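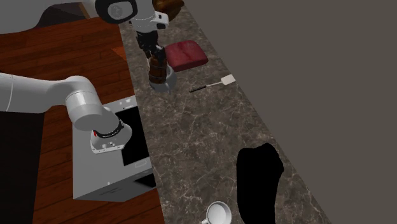

*Small brown cup with dark bands and a round white-and-gray vessel, kitchen countertop.*

# Olton Shared Kitchen Program: Progress Report to the Furna Fund

Submitted by Consolacion Estrella, Program Manager
Jan 2, 2024

## 1. Summary

The program opened the Olton kitchen in May and has operated without a closure since that time. During the reporting period the kitchen served 3304 meals to 351 registered households. The meal total is above the level set out in the grant agreement. Household registration is slightly below plan in the Zevstead area, and the steps taken in response are described in Section 3.

All spending to date falls within the approved budget lines. We are requesting one change to the work plan, set out in Section 5.

## 2. Meal service

Meals are prepared on site and served in the main hall, with a take-home option for households that cannot attend. The take-home option was first offered on a trial basis to 30 households and was opened to all registered households when the trial ended. Demand has been steady, and it has changed how the kitchen plans its day. Packing now begins before hall service, and the second prep shift starts an hour earlier than the original schedule allowed.

The menu rotates every four weeks. Soups, stews, and rice dishes account for most of the meals served. Participants asked for more low-salt choices, and two were added to each weekly menu. A request for a weekend breakfast has been noted but cannot be met under present staffing.

Tableware was a larger concern than expected. The kitchen opened with a mixed set of donated cups and bowls, many of which did not stack or fit the dish racks. Items that chipped or could not be cleaned well were withdrawn, and replacements were bought from the small equipment line. Hall service is now fully on reusable tableware. Disposable containers are used for take-home meals only.

## 3. Outreach and registration

Registration in Olton met its target by the midpoint of the period. In Zevstead, the first outreach round relied on printed notices and produced few sign-ups. The second round used in-person visits to the library and the two clinics, with better results. Staff also shortened the registration form from four pages to one, after several applicants left it unfinished.

Transport remains the main barrier for Zevstead households. The last bus leaves Olton before evening service ends. We have written to the bus operator and have not yet received a reply.

## 4. Training

The cooking and food safety course, known locally as Mushi, has 200 places under the current grant. Most have been filled. Attendance was strong in the daytime sessions and weaker in the evening, and two evening groups were combined. Participants who finish the course receive a food handler certificate, and six have since joined the kitchen's paid shift list.

Course materials were revised once during the period. The section on cooling and reheating was rewritten in plainer language and is now taught in the first session.

## 5. Request for change

We ask the Fund to approve moving the unspent balance of the printing line to local transport. The money would pay for a shared van on evening service days for Zevstead households. The total grant amount would not change. A revised budget table can be provided on request.

## 6. Next period

Work planned for the next period includes:

- evening van service, if approved
- a participant survey, covering menu, opening hours, and access
- replacement of the walk-in cooler door seal
- a further intake for the Mushi course

The lease on the Olton site comes up for renewal in May. The landlord has indicated that the present terms can continue, and a signed copy will be sent to the Fund when it is available.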